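Joias em Flusside: uma feira que cresceu e continua simpática

A edição de janeiro da feira de joalharia de Flusside fechou com 2309 visitantes profissionais, contra 1346 no ano passado, e quem andou pelos corredores deu por isso logo na primeira manhã. Havia fila para a prata, fila para o café e uma fila enorme para as pérolas barrocas da Mena, que trouxe colares assimétricos lindíssimos!

O recinto fica na zona plana à saída da cidade, com acesso a pé pelo caminho largo junto ao estacionamento. Para o ano, a organização promete abrir as portas meia hora mais cedo aos compradores já registados.

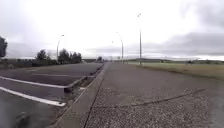

O que se vendeu bem

As pedras de cor continuam em alta - espinelas, turmalinas e granadas verdes, sobretudo em lapidações antigas. A Ulard esgotou no segundo dia os anéis de ouro reciclado e aceitou encomendas até abril. Callum MacBrayne, que compra para quatro lojas independentes, contou-nos que chegou à procura de alianças e acabou por levar brincos, muitos brincos.

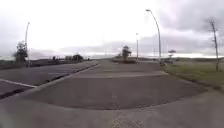 Também gostámos de ver tanta oficina pequena com espaço próprio. A Lâm, estreante, mostrou filigrana feita à mão com fios finíssimos e peças a partir de 300 euros, e ficou com a agenda cheia de reuniões. O preço do ouro foi tema em todas as conversas, claro, mas vários expositores responderam com modelos mais leves e misturas de ouro e prata que ficam mesmo bem - esperamos encontrá-las nas montras já nesta primavera.

As inscrições para expositores da próxima edição abrem a 08/03/2026, e os ateliês que participaram este ano têm prioridade na escolha do lugar.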